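Mernora Countertop Pack – simulated pick scenes for single-arm research

Prerkmont / Simulation / Scene packs / Mernora

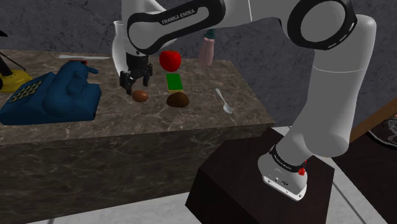

Mernora is the scene pack we built for our own grasping work and then kept getting asked for. Now it's a product. Counters, everyday objects, arm on a pedestal, the reset and logging scripts, and the baseline policy with its training recipe. Runs on the Irent simulator, version 3 or later.

What it's for

Testing whether a picking policy still works when the surroundings change. Most policies we tried learned the counter as much as the object. Swap the stone for something plainer and the success rate drops, sometimes badly. So the pack keeps the task the same and changes the rest – surface texture, wall, clutter, where things lie.

What you get

Scene files, counter and wall textures seperate so you can swap them
Object set: food items, cutlery, bottles, household bits incl. a telephone
Franka arm with two-finger gripper, set up and ready to go
116 recorded start layouts, fixed seeds
Baseline policy weights plus training script
Logging to plain CSV

Small print on the objects: collision shapes are simplified. Fine for fruit, less fine for cutlery. Spoon handles in particular – the fingers can close on a bit of air and the simulator will still call it contact. Fix is in the May patch, apply it before you compare numbers with anyone.

The method, short version

Libor Kuruc wrote the recipe. It's called Fonseca in the scripts, so if you see that name in a config, that's the one. Train on the plain scenes first. Then mix in clutter, then textures, in that order. Doing all of it at once gave us a policy that hovered over the object and never commited. Staged training got rid of most of the hovering.

Each grasp is tried from 4 wrist angles during training. At test time the policy picks its own. We tried more angles, no gain worth the extra hours.

Result: on counters it hasn't seen, the staged policy beats the all-at-once one on every object group except cutlery, where they're level. Full tables ship in the results folder, with the failed runs left in. Please look at those too. A fair few are drops after a good grasp, so lift height matters – see the readme before changing it.

What it doesn't do

No soft objects. Sponges and the like are rigid blocks. No liquids. No second arm. We haven't tested the baseline on a real arm and make no claim there.

Requirements

Linux workstation, one recent graphics card. Training the baseline takes about 3 days on our machine, replay is quick. Windows may work, we don't support it.

Licence and ordering

One licence per lab, any number of seats. Teaching use is free, ask first. Download link comes by email after the order form, normally same day. Updates included for the life of version 3.

Questions on the method go to Libor, billing to the office. Please put the scene file name and seed in your message – without them we can't reproduce anything.

Page last changed 12 October 2021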